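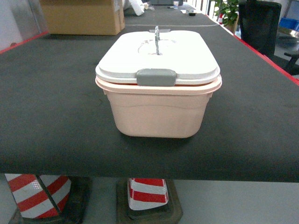 *The opponent: storage box, pink, with lid, grey clip shut.*

# Two different fingers or a matched pair for opening clip-lid boxes?

**Asked by Samira Sfeir** | Evivden Help > Grippers and end tooling

We're comparing fingers for a two-finger gripper at our place in Nelletham, and the job that separates them best is the dullest one: open a lidded plastic box. You get hold of the clip at the front, pull it out and up, let go, lift the lid by its upright handle and set it down somewhere that isn't the floor. My nephew can do it. He's four.

Two sets have made it to the final round. The Guerreiro set is a mixed pair, one stiff finger with a narrow tip and one thin finger with teeth along part of the lower edge. The Pestesau set is matched, two broad fingers with a rubbery coating, and cost us £450, so there's some feeling in the building that it ought to win.

The narrow tip is good at finding the clip. Where it falls down is the direction of push. It wants to come from above, and from above all you do is press the clip harder against the box. The arm is quite happy to carry on doing this. The controller reports contact, contact is what we asked for, and everyone's pleased except the lid. 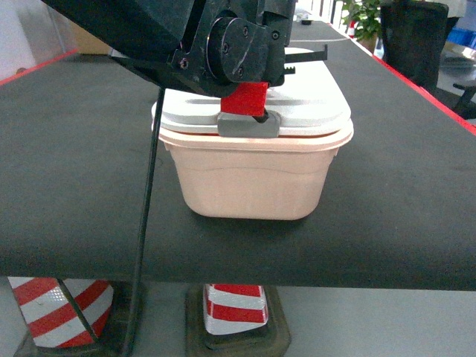
### What I've tried so far

1. Coming in lower, with the wrist tilted back. Better, but the wrist camera then sees mostly tabletop and the last bit of the move is done on faith.
2. Turning the gripper a quarter turn so the toothed finger goes for the clip. The teeth grip nicely. They also shave plastic.
3. Slowing the approach right down. Same result, later.
4. The Pestesau pair, which slides off the clip about as often as it opens it, but is much the better of the two at lifting the lid by the handle.

The box slides backwards as well if the push is anything but gentle. I've resisted taping it down as the real ones won't be taped down.

Cycle time hardly matters. I need it to open the box most of the time and leave the clip attached. Is there a known way of approaching these, or do I need different fingers again? I have until Wednesday before somebody asks me for a recommendation.

---

## Answer 1

*5 people found this useful*

Have you tried suction? We use suction on everything.

> **Samira Sfeir:** On the lid, perhaps. On the clip there's nothing flat enough to suck.

> Fair. We don't have clips.

---

## Answer 2 (accepted)

*By Gwenllian Gape. 31 people found this useful*

I've done this with a different make of box and the same amount of swearing. I'd stop treating it as a grasp. A clip like that is a small lever, and you want to get under its bottom edge and peel it. Closing both fingers on it is what sends the box off backwards.

What worked for us, in order:

- Touch the front wall of the box **below** the clip with the narrow finger, lightly. Use that contact as your zero and forget what the camera thought the distance was.
- Slide straight up the wall until you feel the clip's lower edge. Go slowly here, 10 mm a second at most.
- Once you're under it, rotate the wrist so the tip swings out towards the robot. Don't pull with the whole arm.
- Use the second finger as a weight on top of the lid while you do it. It stops the box tipping and most of the sliding. I'd keep the toothed edge up and away from anything you're fond of.

So yes, a mixed pair can make sense, provided each finger has its own job. You've been asking one to do everything while the other hangs about.

Two more things about the comparison itself. How many openings are behind "about as often as it opens it"? We changed our minds twice before we had a decent count. Our final run was 252 openings per finger set, and the set everybody liked came second. And do test with worn fingers. New ones flatter you. Ours had done around 3,000 picks on plastic crates before the tips got ragged, and a ragged tip behaves nothing like a fresh one when it's trying to get under a thin edge.
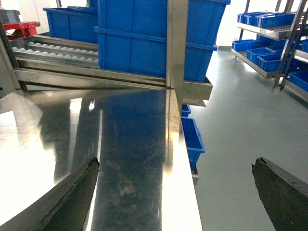 Wear also changes the length, very slightly, which is the other reason for finding the wall by touch every time. A fixed offset that worked in February will quietly stop working by spring, and you'll spend a morning blaming the calibration.

Check what your controller does on contact, too. Ours had a default that held the last commanded force and waited for further instructions. Very loyal of it. We changed it to back off 2 mm and try again from slightly lower, and gave up after three goes.

If you can only buy one set I'd keep the Guerreiro and glue a strip of soft rubber on the inner face of the narrow finger, above the tip, so it can hold the handle. Ugly, but cheap.

> **Samira Sfeir:** The sliding-up trick opens it. I'm a bit annoyed at how easily. The lid still gets away from me one time in several, rubber strip is drying now. Do you set the wall contact threshold per box or just the once?

> **Gwenllian Gape:** Once, with the lightest box you've got, empty. If it doesn't shove that one it won't shove the others.

---

## Answer 3

Could you not leave the clips undone? Whoever fills the boxes could just not do them up. Saves a lot of bother.

> **Samira Sfeir:** I did suggest this. It was received coldly.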